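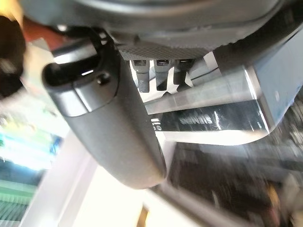
Rochelle Nakamura says I'm too hard on the Rasetti cell and one dropped part is no reason to write a thread. It was 14 drops. In one shift.

---

Vendor's answer: "grip force within range." Sure. The log also says all 14 picks were good. So the log thinks a part on the floor is a part in the gripper, and I'm supposed to trust the range?

---

Fault 121 finally tripped at 3 a.m. and the arm kept going through its move before it stopped. I'd like that one explained first.

---

They want to push an update in September. Guard stays locked until then.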